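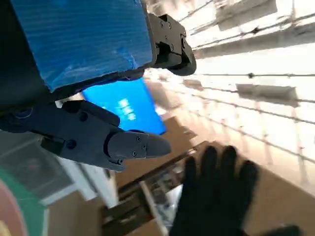 *Close up on the ribbed blue, one of the first things I saw at the Filero open day.*

I had been meaning to get to the Filero open day for ages, and this February I finally made the drive out past Travilness (almost 50 miles, most of it behind a gravel truck). I am so glad I went! The doors opened at 10 in the morning and there was already a line down the ramp, people stamping their feet and drinking coffee out of paper cups.

The building is an old seed warehouse, and Filero has split it up into small work areas for anyone doing things with kitchens, tables and everyday stuff. The visitor sheet says 300 people came last year. I would guess this one beat it, going by the parking. My sticker said 1104, which made me feel very official until I saw that the numbers started at a thousand.

I began in the Lubis room, all fabric and paper. Huge rolls of felt, drawers of thread sorted by color, and a guillotine cutter I was not allowed to touch. There's a swatch wall where you can run your hand over everything, and I stayed there far too long. If you like ribbed textures, go straight to the left end.

After that came the part I'd driven out for, the table-setting area. I love this kind of thing. How much room does a bowl need? Where does the bread go if there's no side plate? At home I just put things down wherever there's a gap, and then somebody's elbow ends up in the butter.

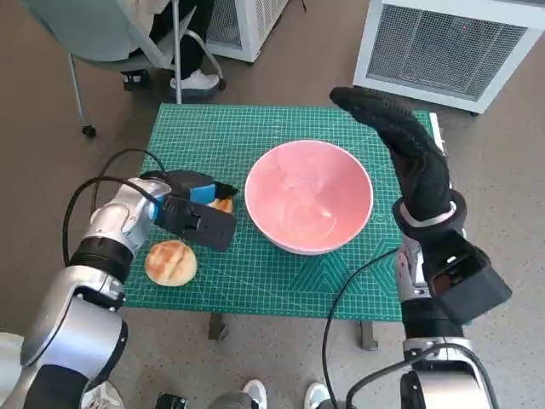 The big pink bowl won me over right away. It's a soft salmon color inside with a white rim, and against the green cutting mat it looked wonderful. I would never have thought of a cutting mat as a table cover, but the fine white grid is so handy for lining things up, and I've got one at home that only comes out for quilting. The bun had that glossy, golden-brown top with pale crisscross lines, and by then it was close to lunch and I was hungry enough to find it very distracting.

So I went for food. The Jistel counter is by the loading dock and does soup and rolls, 2 kinds of soup when I was there, tomato and a barley one. Get the barley. Seating is tight, so grab a spot first and send someone else to order.

A few notes if you're thinking of going. Entry is free but you need to sign in at the side door, the one facing the creek. Wear warm socks, as the floor is bare concrete and the heaters are all up near the ceiling. Strollers are fine on the ground level. The upstairs gallery was closed for painting on my visit, and the woman at the desk told me it should be open again by spring, so I'll be back for that and for more barley soup.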